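Delley Street Library – refurbishment and reading program
Progress report no. 2 to the Conneely Fund
4th September
Prepared by Gwion Trevor, project lead

Short version first. Building work is behind, program work is ahead, money is okay. Nothing that needs a decision from you before October except the heating (see below, please do read that part).

Building

Roof over the children's room finished. Contractor is Harell, same crew as phase one, and they've been good to work with. They found rot in the wall plate on the north side once the old gutter came off. Repair was inside the contingency but it ate a good chunk of it. Invoice and photos went to your office separately.

Ceiling in the children's room replastered and painted. Paint is the off-white from the original schedule, not the yellow we talked about in the spring. Yellow looked terrible next to the floor.

Floor itself sanded and sealed. One patch by the returns desk still to redo, the sealer went cloudy. Harell coming back for it at no charge.

Restroom – not started. The accessible stall has to move eighteen inches off the drawing because of a drain line that isn't on any plan we have. Revised drawing with the city, waiting on them. I call every few days. They are polite about it.

Windows. Old sashes on the street side are being repaired and reglazed, as agreed. The joiner has taken the worst ones away and there is plywood up in those openings, so the reading room is gloomy right now and we've had complaints. Fair enough. Extra lamps bought out of our own budget, not yours.

Heating

This is the one I'd like you to look at. The boiler passed inspection but the engineer does not want to sign it off for more than one more winter. Original plan was to leave it alone until the next grant cycle. I think that's now a mistake. Options are to replace this year while the floor on that side is still open, or wait and pay to open it again. I have one quote, waiting on a second from Stundano. Will send both together with a recommendation. If there's any chance of moving the unspent furniture line across to cover part of it I would like to talk about that by phone.

Collection

Recataloging of the local history room is done. 1654 items, including the maps, the church newsletters and the boxes from the old shoe factory. Those had never been listed at all, just sat in the basement with a damp rag over them. A few are in bad shape and have been set aside for a conservator. Search works from the public terminals now but not from home – vendor problem, ticket is open.

Weeding of adult nonfiction about half way. Slow going. Staff want to check each shelf against interlibrary requests before anything leaves the building and I've agreed to that. Sale of withdrawn books moved to October so it doesn't clash with the school fair.

Summer reading

Best part of the report. 263 children signed up, and the finishers' party had to be split over two afternoons. Most of the growth came from running a desk at the swimming pool, which was the branch staff's idea and cost us a folding table and a box of pencils. Would like to do it again next year and add the bus station.

Teen sign-ups still poor. We tried an evening slot and it did not take. The few who came said the building closes right when they get out of practice, so we may test a later closing one night a week. No cost to the grant, just staff hours moved around.

Adult literacy tutoring carried on in the back office through all the building noise. 13 learners matched with tutors, waiting list is short. Two tutors stepping down in the fall for family reasons and we are recruiting. Their learners have been told and will not lose any sessions.

Family evenings

New since the last report. We run these on the theme of the building, so kids can follow whats happening to their library. First one was maps and plans, second was roofs (a lot of cardboard), third was windows and doors. Attendance good at all of them, parents stay which they don't at regular story time. Tie-in books on display afterward and nearly all of them go out on loan. Picture books about houses have been the most borrowed in that section since we started.
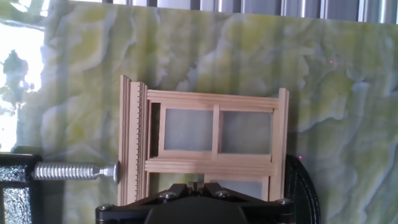

Miniature window frame in unpainted wood, with a green patterned stone panel.

Next ones planned are bricks, then lighting. Materials cost is small, covered from the outreach line.

Staffing

Children's librarian post filled, starts after the holiday. Branch assistant post readvertised, first round brought in very few people and nobody with evening availability. Overtime is up as a result and I'm watching it. Caught it early, should not go over for the year.

Money

Spend against the grant is under plan, nearly all of that is the restroom delay. Full sheet attached. Please note the line marked "misc. building" is the skip hire and the temporary fencing, I know you asked last time for that line to be broken out and it will be in the next one. Ran out of time.

Contingency is the thing to watch. Enough left for one more surprise, not for two.

Risks

City sign-off on the restroom drawing – if it slips past October the tiler goes to another job and we lose him until the new year.
Boiler – as above.
Noise complaints from the dental office next door. We moved the loud work to before they open. Seems to have settled down.
Catalog vendor – annoying more than serious.

Needed from you

A call on the heating once I send the quotes.
Confirmation that the furniture line can roll over if unspent.
Wording for the plaque, the sign maker keeps asking and I don't have the current version of your logo.

Site visit welcome anytime. Use the side entrance on the parking lot, front steps are still fenced off. Hard hats are in the closet by the door.

G. Trevor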